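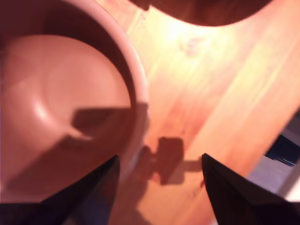 Ovwood Shared Kitchen and Table Club
Minutes of the October meeting, held in the back room at Millham

Present: Kusum Dwivedi (chair), Zoltán Vincze, Paraschiva Husar, Nelu Dumitrescu (minutes)
Apologies: Grigore Roman, who sent a two-page letter in place of himself. See item 3.

The meeting opened at 7:10 p.m., or 7:00 by the wall clock.

1. Minutes of the last meeting

Approved with one correction. Paraschiva did not "storm out" during the discussion of tea towels. She left to move her car. The minute-taker accepts this.

2. Crockery

Kusum reported that the new bowls have been in use since the summer and that people like them. They are the round pink terracotta-colored ones with the thick rounded rim and the flat bottom. The inside is glazed and wipes clean without much effort, which cannot be said for the old brown set.

Zoltán asked whether the color had a name. Kusum said the Bouzid catalog calls it "Evening Clay." Paraschiva said it was pink. Zoltán said the inside wall was more of a reddish brown if you looked at it away from the window. Discussion of the color continued for longer than the minute-taker thought possible and is not recorded in full.

Kusum would like to order more, as we run short whenever there is soup. Bouzid will do 22 bowls at the same price each as the first batch if we order before the end of the month. Paraschiva asked if we could wait for the sale. Kusum said the sale had been and gone while we were discussing the color.

Agreed: order 22 bowls. The cost is 309, delivery included.
Action: Kusum.

The old brown set was raised. Zoltán thinks it has historical interest. He was asked whether he would like to store it at his house and said it did not have that much historical interest. It goes to the spring rummage table.

3. The long table

Grigore's letter was read aloud by the chair, with some paragraphs summarized. Its main point is that the wooden table is a fine piece of furniture with a handsome honey-colored grain, and that we treat it like a workbench. He objects to hot pans, to felt-tip pens and to "the habit of sliding bowls along it like drinks in a western."

Paraschiva admitted to the sliding. She said the table is slippery and the temptation is considerable.

Grigore proposes that the table be oiled twice a year with Josasora wood oil, and offers to do it himself. Zoltán asked how long the room would be out of action. The letter says one night. Zoltán remembered Grigore saying one night about the shelves as well.

There was support for oiling. There was less support for the tablecloth, which appears on page two of the letter and is apparently already purchased.

Agreed: Grigore to oil the table before the next supper. Tablecloth deferred.
Action: Grigore. Nelu to tell him about the tablecloth, gently.

4. Glare

Paraschiva asked for this to be its own item. When the sun is on the table you cannot read a recipe on it, and people have taken to working with one hand up against their foreheads. Kusum suggested a blind. Zoltán suggested sitting on the other side. It was pointed out that he already sits on the other side and this was easy for him to say.

A roller blind would come out of the furnishings money, which stands at nearly 4,000 and is also meant to cover the cooker.

Agreed: Paraschiva to get two prices for a plain blind. No patterns.

5. October supper

Numbers so far are at 30, which is as many as the chairs allow. Zoltán will make the bean soup. He was reminded about salt. He said last year's soup had been correctly salted and that the complaints had come from people with delicate mouths. Paraschiva, whose mouth it was, will bring bread.

Kusum asked that bowls be rinsed and stacked at the end of the evening, no more than six high. Last time a stack went considerably higher than that. It stayed up, but the conversation in the room stopped.

6. Any other business

Nelu asked whether someone else might like to take the minutes. There was a silence, after which the chair moved on.

A single oven glove has been found. It is left-handed, if that is possible. It is on the hook by the door.

The meeting closed at 8:45 p.m. The next one is at the usual time, by the chair's watch and not the wall clock.

N.D.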